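The washroom in our building, and what I learned about marble

When I moved into the Wendeck offices as the new building coordinator, the previous coordinator gave me one box of keys and one folder. On the folder was written "618", and inside were all the papers for the ground floor washroom, from its renovation until now. I did not expect that a washroom could need so much paper. After one winter with it, I understand better.

Many of you have asked me why we changed the soap, why the spray bottles are gone from under the sink, and why there is now a cloth on the hook. I promised to write it all down for the newsletter, so please have patience with me. English is my third language and cleaning is my first.

The counter is a natural stone, and natural stone does not like acid. I knew this in theory. Then in December I found a dull spot beside the tap, the size of a coin, and I spent one whole evening trying to wipe it away before I understood that it was not dirt. Something sour had stood there and eaten the polish. It may have been the lemon cleaner, or it may have been somebody's vinegar. A dull spot of this kind cannot be washed off. It must be polished by a person with the right powder, and we paid Caruso to come and do this. They were very kind and they did it in 38 minutes, and they also told me that we had been using the wrong product for years.

So now we use only Kistum, the neutral one, with lukewarm water. One capful in the small bucket is enough. If you put more, the counter gets a grey film and looks worse than before you started. After wiping, please dry it with the cloth. The water here is hard, and drops that dry by themselves leave white rings, most of all near the basin.

The mirror is another matter. It is the nicest thing in the room, and I have the feeling that visitors remember it more than they remember our meeting room. The glass is easy. The frame is not, for it has a mottled finish in brown and gold colours, and the old habit was to spray the glass generously and let the liquid run down onto the moulding. Femano, who restored the frame, wrote to me that liquid should never go directly on it. Spray the cloth, then wipe the glass with the cloth, and stop a finger's width before the edge. For the frame itself use a dry soft brush, the kind for painting, and go along the texture in one direction.

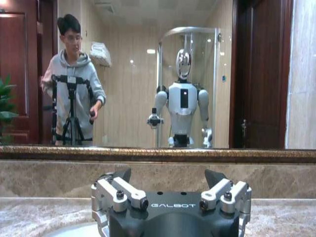
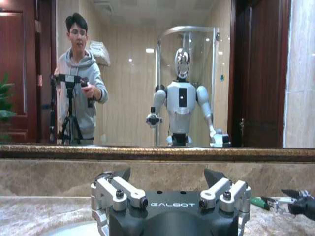
Can I put tools or other metal things down on the marble counter?

It is better to put a folded towel under them first. Marble is softer than most people think, and a metal edge can scratch it if the thing is pushed along the surface. Oil from a tool can also go into the stone and leave a dark mark, and a wet tool can leave rust. If you find a fresh oil mark, put a paste of baking soda and water on it, cover it, and leave it until the next day. Rust marks I ask you to leave alone and to report to me.

Two smaller points. The sealing of the counter was last done 7 years ago according to the folder, and it will be repeated this summer. The room will be closed for one night, and I will put a notice on the door. To see if a stone needs sealing, let a few drops of clean water stand on it for ten minutes. If the stone becomes darker under the drops, it is time. Ours became darker.

The second point is the wood door. The panel collects dust on the upper side of its raised part, where the eye does not go. A slightly damp cloth once a month is sufficient, and no polish with silicone, please.

I have printed the instructions in large letters on one page. Ask me if you want a copy for home.

Last updated: May 27, 2025

Comments (3)

Thank you for this. I have been using vinegar on my own counter at home for 6 years and now I'm afraid to look at it in daylight.

Does the water drop test work on granite too?

Reply from the coordinator: The same test is good for granite. Try it in a corner first, and dry it well after.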